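Gindeo Port Desk, six weeks in. Review for small forwarders

Quick one, I've got a vessel cutoff at four and a driver sitting at the wrong gate. But people keep emailing so.

Background. We're a small freight forwarder, mostly furniture parts and bagged dry goods coming in through Skodusdale, a bit of export in the fall. We've been tracking containers the way everybody our size does it: spreadsheet, carrier websites, a lot of phone calls. Gindeo Port Desk is supposed to replace that. One screen, all your boxes, free time counting down, alerts before demurrage starts. 790 a month for the plan we took. Not cheap for an office like ours.

Setup. Took a day and a half. You upload your open bills of lading as a CSV and it goes off and matches them to carriers. Ours matched fine except the Zirkwood feeder bookings, which use their own numbering and came up as "unknown carrier." Support fixed that by the Thursday. No complaint there, they picked up the phone.

The countdown. This is the reason to buy it. Every container gets a clock, green then yellow then red, and the clock runs off the terminal's discharge time. The carrier's estimate doesn't come into it. Big difference. Our first month we would of paid storage on two boxes that the old spreadsheet said were fine till Monday. The clock said Saturday. Clock was right, I called the terminal to check.

Weekends and holidays are handled, but you have to tell it which tariff you're under. Buried in Settings, then Terminals, then a little gear. Do this FIRST. I didn't and had a whole screen of wrong numbers for a morning.

Alerts. Too many out of the box. Arrived, discharged, customs hold, hold released, available, appointment open, appointment closing. For every container. Turn off everything but holds and free time or your phone is useless by lunch.

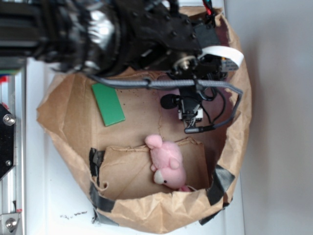
Rigoberto Llanos: Did you get the customs hold alerts to come through on time? We trialed it in May and ours were landing three hours behind the terminal site. By then the truck was already in line. Asked for a refund and got a credit.

Yeah, seen that, Rigoberto. Ours were late too the first week or so. They moved us to a different data feed for Skodusdale and now I'd say it's close to the terminal site. Still check by hand before I dispatch anything with an exam history. Wouldn't trust any product for that to be fair. Ask them which feed you're on, the sales people don't bring it up.

OK, appointments. It'll show open truck slots but it will not book them. You click and it throws you over to the terminal's own page, where you log in again and type the container number again. They say booking is coming. They said that in the demo as well. If your main headache is getting slots, this does nothing for you right now.

Invoices. Better than I expected. Upload the demurrage invoice as a PDF and it checks the days against its own log, then flags anything that doesn't line up. We've run 20 through it. It flagged 3. Two we disputed and got knocked down, the third was our own mistake, we'd picked up a day later than I had written down. The dispute letter it writes is stiff but usable. I change the first line and send it.

It does not read scanned invoices well. Correa still sends a scan of a printout with a stamp across the total, and the software just gives up on it. So those get typed in by hand.

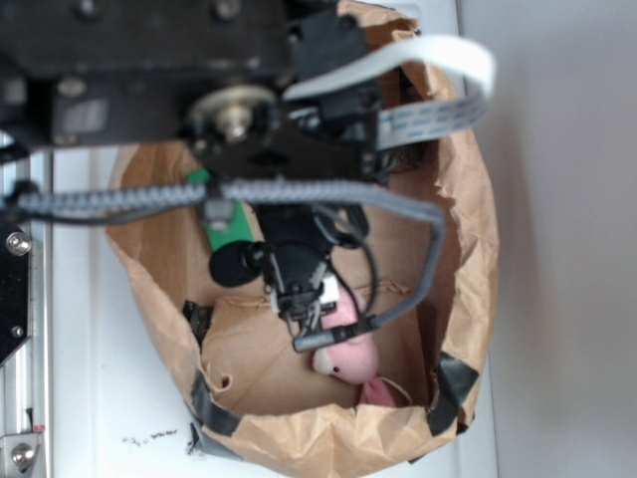 Reports are thin. Customers want to know where the money went, per shipment, and what you get is one export with forty columns and no way to save a layout. I rebuild the same sheet every month. There's a "customer view" link you can share but it shows the clock colors too, and I don't want a customer seeing red before I've had a chance to call them. No way to hide it that I found. If there is one tell me.

Phone app: fine for looking. Don't try to edit on it. Logs me out constantly.

Users. Plan covers 2 logins and that's tight. Wilmer Bedoya and I have one each and the warehouse shares Wilmer's, so the activity log says he did everything. Third login costs extra. Feels petty at this price.

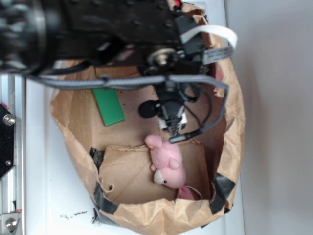 Contract is the other thing to watch. Monthly price but the paper says annual, with notice in writing before renewal. We got that changed to quarterly by asking twice. Ask. Also get the container limit in writing, because a box counts against you again if it's reactivated after an empty return dispute, and they do get reactivated.

Did it pay for itself? First month yes, easy, on the two boxes. Second month I'd say about even. Slow month tho, hardly any vessels bunching up. If you're moving only a handful of containers at a time stay on the spreadsheet and just call the terminal for the discharge time, seperate column, that gets you most of the way.

Good: the clock, invoice check, support.
Bad: no booking, reports, login limit, scans.

Keeping it through the next quarter. Will update when booking shows up, if it does. Driver's calling.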